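From: Kristine Ambrosio
To: hondbridge-neighbors
Subject: Re: [hondbridge-neighbors] Bottle deposit pilot, please support

Orest Palamarchuk wrote:
> Hi all, Plorden is asking the town to back a deposit pilot starting
> in August. They put a return machine by the Nazarenko store, you feed
> in your empties and get store credit. Their flyer says towns like
> ours get 70 percent of bottles back in the first year. It costs us
> nothing. I would like to send them a letter with as many of our names
> on it as possible. Can people reply by tomorrow noon?
>
> Also, Oleksandra asked if glass counts. It does not, at least to
> start with.

Orest,

I'm not signing yet, and I'd ask other people to read the flyer twice before they do.

Start with the 70 percent. Seventy percent of what? If it's 70 percent of the bottles sold at the one store, fine, that's a number somebody can check against the register. If it's 70 percent of the bottles people brought in that the machine accepted, then it tells us how well the machine works and nothing at all about litter. The flyer doesn't say. I wrote to the address on the back and got a very friendly reply from a person in sales who sent me the same flyer.

"Towns like ours" bothers me too. There are 1153 households in Hondbridge and one grocery store. The only town they name is Cluren, which has a bus line, two supermarkets and a college. My sister lived there for years. People in Cluren walk past the store every day. Half of us out on the ridge road drive in every other week with the trunk full, and I would like to know what happens when I turn up with six bags and the machine is full. Does it take them? Do I take them home again? Do I leave them on the sidewalk next to everybody else's?

And it does cost us something. Page three of the agreement (Nadiia Kravchuk forwarded it to me, I don't think it was attached to Orest's message) says the town provides "a suitable covered space and power." The shed behind the store has no power. The last time we ran a line to anything on that street it came to a little under $3000, and that was a shorter run.

Then there's the sorting. The machine reads the barcode, so the label has to be on and readable, and the bottle can't be crushed. Page four, small type. Now think about what your own recycling looks like by the end of the week.

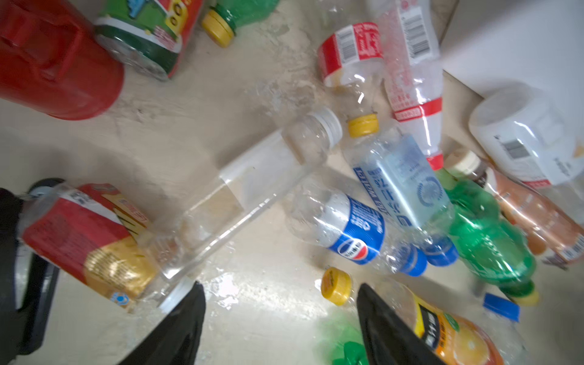 Empties on the floor, one of them already flattened.

I squash mine, because the bin is small, and I've taught my kids to do the same. So under this plan the tidy thing I've been doing for years is what gets my bottle refused, and it goes in the trash or back in the regular bin, where it was going anyway. Does a refused bottle count against their 70 percent? I asked that as well. See above re: friendly reply.

Store credit is my last complaint. A deposit is my money. If I pay it at the register I want it back as money, and I don't want to be told it expires after 28 days. That's also in the agreement. Orysia Hutsuliak pointed out to me that anyone who shops mostly out of town would be paying in and getting coupons out.

I'm not against deposits. I grew up returning bottles for nickels and it worked fine, with a man at a counter and a wooden crate. What I'd sign is a letter that asks Plorden four things: what the percentage is a percentage of, who pays for the power, what happens to crushed bottles, and whether we can have cash. If they answer those in writing I'll carry the letter door to door myself.

Tomorrow noon is too soon in any case. Several people on the ridge only check this list on weekends.

Oleksandra, on the glass: the flyer says "to be added in a later phase" and gives no date. I'd keep using the drop-off behind the school.

Kristine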